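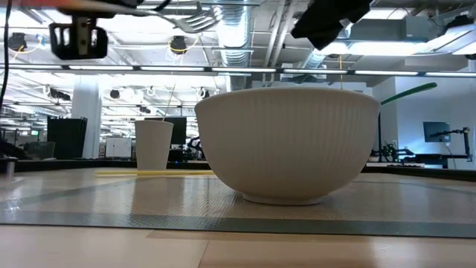

Calls & Opportunities

Storytellers and listeners wanted for the Kohlhase Folklore Archive

Do you know a story about a light that moves over the marsh at night? Did your grandmother refuse to whistle after dark, or turn the mirrors to the wall when someone in the house was sick? We would love to hear from you!

The Kohlhase Folklore Archive is starting a new round of recordings this February, and we are looking for 13 people to take part. The project is called Brorer, after the old ferry landing where so many of our best ghost stories are set, and it will gather tales of spirits, omens and strange visitors as they are still told in families today. Our last round was all about weather lore (we now have more sayings about red skies than we know what to do with), so this is a big change for us and we are very excited about it.

What we are looking for

Stories you heard from someone else and can tell in your own words. They can be long or short, scary or silly. Half-remembered ones are fine too - a missing ending is often as interesting to us as a complete one. We are especially short of stories about water spirits, phantom animals, knocking in the walls, and birds that come into the house before a death. Please don't send us stories you have written yourself or read in a book. Your own experiences are welcome if your family already tells them as part of its lore.

You don't need any training and you don't have to believe a word of it. Plenty of our tellers don't. Others won't say certain names out loud, and we respect that.

What taking part involves

Each teller comes in for two recording sessions at our rooms in Raltano, or we can come to you if you live closer to Andalia. Sessions last as long as you like, up to an hour and a half. You will be paid $50 per session, plus travel. Tea is provided, and so is a very old armchair that people tend to get attached to.

You will get a copy of your recording and a typed transcript. You decide if your real name is used, and you can ask us to keep any story closed to the public.

We also need five listeners

Listeners sit in on the sessions, ask a question now and then, and help type up the recordings afterward. It suits anyone who is patient and curious and can let a silence go on for a bit. This part is unpaid apart from travel, but we will teach you how to interview, how to transcribe dialect, and how to look up a tale type in the index. Students are welcome.

Who can apply

Anyone 18 or over. Stories can be told in any language, so long as you can help us with an English version later.

How to apply

Write to Ilango Devadiga, project lead, at the archive. Tell us where you grew up, who told you your stories, and a few lines of one of them. Please put "Teller" or "Listener" at the top of your letter. If you'd prefer to talk, leave your number with the front desk and Ilango will call you back.

Posted January 3, 2024. Applications are read as they come in, and the call stays open until all places are filled.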